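How to pack a pencil case so it shuts first time

My daughter's school sent home a list in October with 40 things on it, and "a tidy pencil case" was somewhere near the bottom, as if that were the easy one! I have packed and repacked a good many of them since then, and I thought I'd write down the way we do it in our house, in case yours is also a jumble of lids and crumbs.

Start by tipping everything out onto a clear bit of table. A hard case with rounded corners is what I like best, the sort that lies flat and has a proper lid, but do remember that it won't stretch for you the way a soft one will.

Wipe the inside with a damp cloth and leave it open until it's properly dry. While you wait, try every pen on a scrap of paper and be a little bit ruthless. My friend Kevser Bozkurt found 13 dead ones at her kitchen table and had been carrying them about for years, bless her.

Now for the packing. The eraser goes in first, right up at one end, where it can't roll about and smudge things. Next come the long things, and I'd begin with the fattest marker, cap pushed on until it clicks. Lay it lengthways and let the thinner pens settle in beside it.

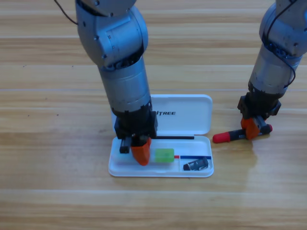
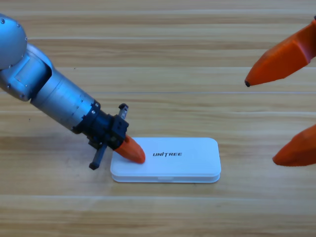

The white case open, with the green eraser at one end and the red-and-black marker beside the case, and the same sort of case with its lid down.

Before you close up, run a finger along the rim to feel for anything poking over the edge – a pencil lying crossways is the usual culprit. Then bring the lid down gently and press near both ends, a hand on each side. If it springs back, please don't force it. Open it again, take out the last thing you put in and turn it round, or find it a home in the front pocket of the school bag.

Sharpeners I keep separately in a little tin, with the shavings emptied out once a week (or whenever I remember). Rulers longer than the case can go down the back of the bag, next to the reading folder.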